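Last updated July 14, 2026
Filed under: Kitchen Helpers, Buying Smart
Reading time: 2 min

Before you price an arm for the kitchen

My neighbor Taner Tokgöz fell for the first arm he saw, so please, measure your table first! Write down the reach you need, then set aside something for mounting and spare fingertips (mine came to $623, and I winced). Plan on more than 14 evenings of practice before you trust it with the good dishes.

Try the reach on a simulated table, with a plate near the arm and a few odds and ends left out, the way real tables are.

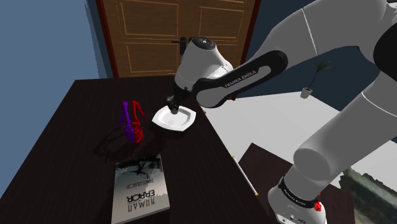

Asking for a quote

Get 2 quotes, and ask each seller what shipping costs.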